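Foratska starts second collection round for tray-packing model

2 Feb 2018

Foratska has begun a second round of demonstration gathering at its Kurbridge workshop, with the aim of recording 2,000 examples of two-armed tray packing by July. The first round closed at 1,000 examples and was used to train Stasora, the company's control model for small, mixed goods.

The task is kept simple. Small items, soft toys among them, are set out on the table and moved to a shallow tray by a pair of arms. An operator drives both arms by hand from a separate station, and the joint positions, gripper openings and camera pictures are logged together. A run counts as one example once the operator marks it as finished and a second person has watched the recording through.

Mirela Barros, who leads the collection work, said the first model did well with boxes and poorly with anything that changed shape when gripped. "Plush is awkward. The jaws close further than the model expects, and it reads that as a miss," she said. "It then opens again and drops the toy. We had very few recordings of a person dealing with that, so it had nothing to copy."

The new round therefore mixes soft and hard items in the same session. Tray position and angle are altered between runs, and the order in which items are picked up is left to the operator. Failed grasps are now kept if the operator recovers within the same run. In the first round they were deleted, a decision Barros described as a mistake that cost the team a good deal of repeat work.

Operators work in blocks of 40 runs before changing over. Kurniawati Krishnan, who maintains the logging software, said the limit was set after a check of the older data showed that movements became faster and less even towards the end of long sessions. The model had picked up some of that unevenness -- most clearly in the last few centimetres before contact.
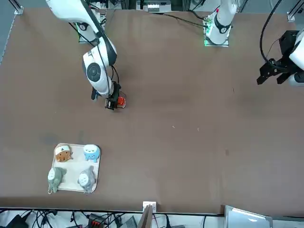
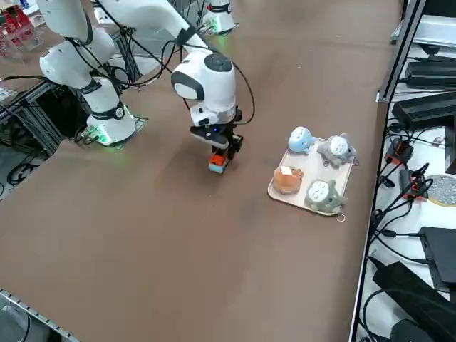

Soft toys on the tray and a small orange item in the gripper, Kurbridge.

Timing has also been tightened. In the earlier recordings the two arms were logged by separate processes and lined up afterwards, which left small offsets between left and right. Krishnan has moved both on to a single clock, and the old files are being corrected where the original time stamps allow it. Those that cannot be corrected will be left out of the next training run.

A set of 100 examples will be held back from training and used only for testing. It will include items that do not appear elsewhere in the data, chosen by staff who are not involved in driving the arms.

Camargo, which supplied the operator stations, will receive a copy of the logs for its own work on hand controls. Foratska has not decided whether to release the data more widely. Barros said a format description would be put out first -- probably before the round ends -- so that other groups could comment on it.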